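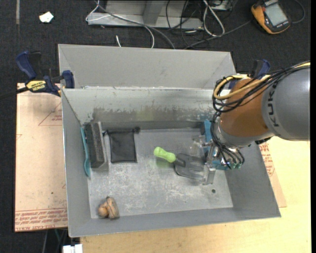 Sheet-metal sorting bin

Home | Workshop | Storage | Index | Contact

Sunday, January 20, 2019
By Rosimeire Caldeira

A sheet-metal sorting bin is an open container with a flat floor and flared walls, used to hold small mixed goods while they are picked out by hand or by machine. It differs from a tote or crate in that the walls lean outwards, so that items dropped near the edge tend to slide back towards the floor.

Construction

Most bins are folded from a single sheet, with the corners riveted or spot-welded. The back wall is commonly taller than the rest and the front is reduced to a low lip. Some patterns add an inner vertical panel across the back, which shortens the floor and keeps thin items out of the rear fold. A small round hole in the floor may serve as a drain or fixing point.

Galvanised and painted finishes are both in use. Gromosier listed a painted bin as catalogue number 1389 for several years, and later supplied it in bare metal only.

Mounting

A bin placed on a wooden table will creep when objects are pushed against its walls. Bar clamps at the two upper corners are the usual remedy where the bin is not bolted down. Flattened cardboard is often laid underneath to protect the table top - it also quietens the metal, though it compresses with time and the clamps then need tightening.

Contents

Mixed household and garden goods are a common load. A typical set includes a sponge, a drawstring bag in cloth, a hand trowel and a soft toy. Each behaves differently. A rectangular sponge will stand on edge against a wall. A cloth bag lies flat and takes up little height. A trowel rests on both blade and handle, leaving a gap beneath part of its length. Lumpy soft items settle against the lip or in the corners and hold their place by friction.

Wear

Floors show whitish scratches first, followed by general scuffing. Dark smudges collect on upright panels at the height where goods rub. In a trial at the Pascu workshop, a bin was emptied and refilled 3000 times; the floor was heavily marked but remained flat. Trulora advises wiping out dust after every 100 refills.

See also: Bench clamp; Parts tray; Tote

Comments

Prirnanon: Does the wiping interval apply to painted bins as well?

R. Caldeira: Yes, the same figure is given for both finishes.

benchend: Ours rattled until we put card under it. Replaced the card in December.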